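Home | News | Products | Stockists | Press

FOR IMMEDIATE RELEASE

Porkura Launches Dreda, a Clear Snack Stand for People Who Say They Are Only Looking
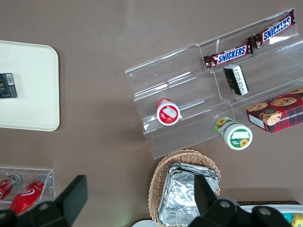 Gondstead, 22 September 2024 - Porkura, the maker of small fittings for small shops, has put its first countertop snack stand on sale. The stand is called Dreda. It is clear, it has tiers, it has dividers, and it holds candy bars, gum, mints and the little round cups with peel-off lids that people buy on the way out of a shop they came into for something else.

Dreda went on trial in May at Pawłowska, the corner store across the street from the Porkura workshop. It goes on general sale today to shops, break rooms, hotel desks, and any household that feels its snack drawer could use some daylight.

"We have made shelf clips for years," said Wiesława Kwiatkowski, founder of Porkura. "I am fond of shelf clips. I have never once had a person call me to talk about a shelf clip. We put the stand in one shop and the phone rang before lunch. It was my sister, but she does have a shop."

Why a stand

The area beside a cash register is the most fought-over piece of furniture in retail. It has to hold the card reader, the pens, the bowl of something, the sign about returns, and both of the customer's elbows. What is left over goes to the snacks, which tend to end up in the cardboard boxes they were shipped in, with one flap torn off and the other flap hanging on.

Porkura spent a long winter looking at those boxes. The company found that they hide whatever is at the bottom, lean when they are half full, and look tired by the second day. It also found that shopkeepers are very attached to them, on the grounds that they are free.

Dreda is the company's answer to free. The walls and shelves are see-through, so a customer can read a Snickers wrapper from any side of the counter and make a decision that was probably already made. The tiers go up in long steps, which keeps the back row from disappearing behind the front row. The dividers split each tier into sections, so that the gum can have its own address.

What goes where

Porkura does not tell shopkeepers how to arrange their goods, having tried it. The company does offer a short planning card with every stand, and the card makes these suggestions:

Put the candy bars on the upper tier. They are the things people look for first, and they lie flat without being asked.

Use the middle tier for small boxes such as gum and mints. They can stand or lean.

Keep the lower tier for the round cups. Fruit flavors with bright lids do well near the front. Cups may be stood up or laid on their sides with the lid facing out, whichever shows the flavor better. Cups laid on their sides would like to roll, and the front edge is there to discuss it with them.

Leave a little counter in front of the stand. Something will always end up there.

The card was Kwiatkowski's idea. The first draft ran to several pages and had a section on color that she now describes as "a low point for everyone who was asked to read it."

The trial at Pawłowska

The Pawłowska store kept the stand beside its register all summer. In that time the staff sent Porkura 48 written comments, most of them on the backs of receipts. Porkura has kept them all in a folder. One reads, in full, "Good. Wobbles?" Another reads, "Does not wobble. It was the counter."

Three changes came out of the trial. The dividers were moved farther apart, after a week in which wide packs had to be shelved at a slant. The corners were rounded a little more. And the price label holder, of which the design team had been proud, was taken off, after every single label put in it was found to be covering the thing it was meant to sell.

A fourth request, for a stand that would refill itself, has been noted.

The store also asked for a tray to go with the stand, for loose items and for goods that have been picked up, thought about, and put down again. Porkura is looking into it. Until then, any tray will do, and most kitchens seem to own one that nobody remembers buying.

Care and cleaning

Clear things show fingerprints. Porkura would like to be open about this. A soft cloth and mild soapy water will take care of them, and the fingerprints will then come back, because that is what a shop with customers looks like. Please do not use scouring pads, window spray, or the edge of a key to get a sticker off. The company has seen what the key does.

The stand should not be put in the dishwasher. It should not be used as a step, a bookend for heavy books, or a home for a hamster. All of these have come up.

Sizes and price

Dreda comes in one size, for now, and costs $73. A pack of 3 stands is offered to stores with more than one register. Every stand ships in one piece, so there are no screws, no hex key, and no sheet of drawings with a smiling man pointing at a dowel.

The first run is 600 stands, all of them made at the Gondstead workshop. Orders are filled in the order they come in. Kwiatkowski's sister has been told that this applies to her too.

A second product, a lower stand for tea bags and sugar packets, is on the drawing board. It does not have a name yet. Suggestions have been received from the packing room, and most of them cannot be printed on a box.

"People ask me if the world needed another way to hold a candy bar," said Kwiatkowski. "I tell them I don't know about the world. I know about one counter, and it looks a lot better. You can see the mints now. The mints were back there the whole time."

Where to get it

Dreda is available from the Porkura workshop counter in Gondstead, through the Porkura order desk, and from the shop fitting dealers listed on the Stockists page. Shops that would like to see the stand in use are welcome to visit Pawłowska during opening hours. The staff ask that visitors buy something. The stand will be glad to help with that.

Samples for review can be requested from the press desk. Stands are sent out empty. Writers who have asked whether the snacks are included have all had the same polite letter.

About Porkura

Porkura makes shelf clips, hooks, sign holders and, as of today, a snack stand. The company was started by Wiesława Kwiatkowski in a rented garage in Gondstead and has since moved to a workshop with a proper door. Its products are used in corner stores, school shops, bakeries and at least one dentist's front desk, where they hold toothbrushes.

Press contact: Press desk, Porkura, Gondstead. Please write first. The phone is next to the saw.

14 shares | 3 comments

Contact | Stockists | © 2024 Porkura | Back to top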